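Speaker notes: Packing Light for a Long Trip
Evening talk, Letevau travel club, back room at Briner Books

Good evening, everybody, and thank you for coming out. I know July is a busy month and half of you are leaving soon, so I'll try to stop by eight and leave time for questions. (Wait for chairs. People at the back always need a minute.)

Start with the Coelho story. My first long walk was the Coelho trail, 111 miles, and I carried a pack so heavy that I had to sit down on the ground to put it on and then roll over onto my knees to get up. I had a hair dryer in there. I had a hardcover atlas! I mailed most of it home from the second town, and the postage cost me more than my bed for the night, and I have never enjoyed spending money so much in my life.

(Pause. Let them tell their neighbor what they once carried. Somebody will say an iron.)

So tonight is mostly clothes, with a little bit on shoes and a little on medicine. I'm not going to tell you to cut your toothbrush in half. I tried that, and it was a miserable thing to brush with.

First, the number of outfits. I take 3 shirts, and that goes for a weekend or for six weeks. One on, one clean, one drying. Dark colors, navy or gray, and all of them go with the same two pairs of pants. If you feel you'll get tired of seeing yourself in navy, bring a scarf — it weighs nothing and it changes the photographs.

Second, fabric. Thin wool if you can afford it, and a cotton blend if you can't. Please don't buy a whole new wardrobe for one trip. Wear what you have around the house for a full day, walk to the store in it, sit in it, and see if it bothers you under the arms. If it bothers you here it will bother you a great deal more on a bus.

(Hold up the kitchen scale.) Weigh things. My rain jacket is 500 grams and I'm fond of it, so it comes along. My old one was 962 grams and I was fond of that one too, but it lives in the hall closet now and my nephew borrows it for fishing.

Third, shoes. One pair on your feet and one pair of sandals. Break in the walking pair at home for a month, longer if they're leather. I could talk about socks for an hour, so somebody please ask me about socks later.

Medicine: keep it in your hand bag, in the original boxes, with a copy of the prescription. Don't put it in the big bag, even if the big bag is staying right beside you. I learned that one on the ferry to Zeltby, and I'll tell it if there's time. (There won't be time. Tell it over coffee.)

Now, the lay-out. A few days before you go, put every single thing you mean to take out flat where you can see it, on top of a plain sheet, and leave it there overnight. Walk past it with your tea. You'll notice the third sweater. Household things drift in as well, so have one last look before it all goes in the bag, or you'll be in a hotel two countries away with the remote control.

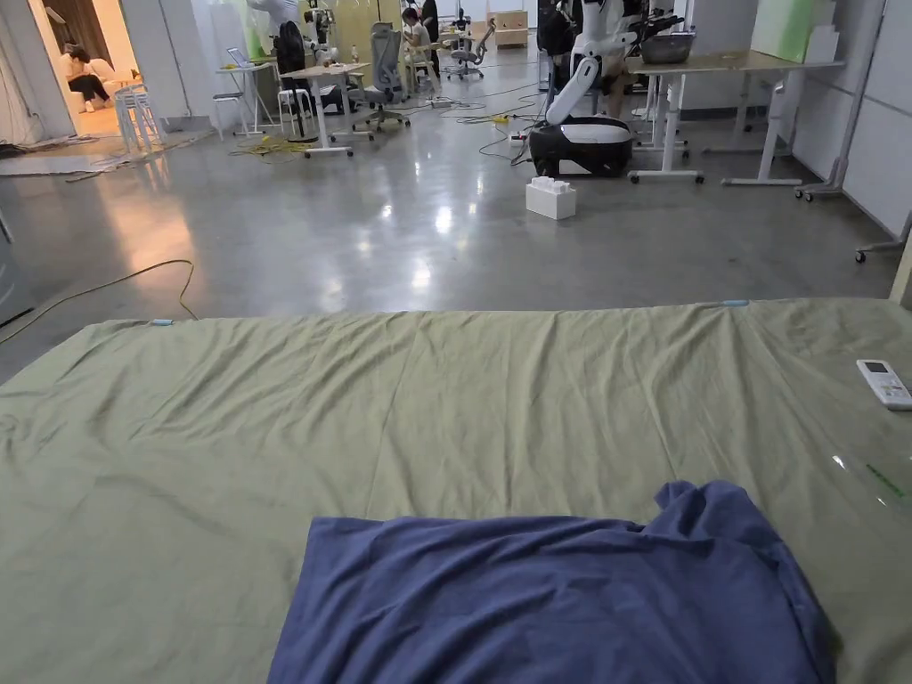

Doesn't all this fall apart if you're going somewhere cold? That was the question from the front row when I gave this talk in spring, and it's a good one, so answer it properly. Cold means layers, and the layers are the same shirts worn on top of each other, plus one warm thing and a hat. You still don't need five sweaters. You do need better gloves than you think, and a spare pair of socks to sleep in.

(If they ask about formal dinners: one dress or one decent shirt, rolled, in the middle of the bag. Hang it in the bathroom while you shower.)

On rolling or folding, I've gone back and forth for years. I roll the soft things and fold the pants, and I leave the top few inches of the bag empty for bread and fruit and whatever I buy. Do as you like. Just carry the packed bag up your own stairs twice before you decide you're finished.

Handouts are on the table by the door, printed on both sides. Remind them about the coffee, and that the shop locks up at nine.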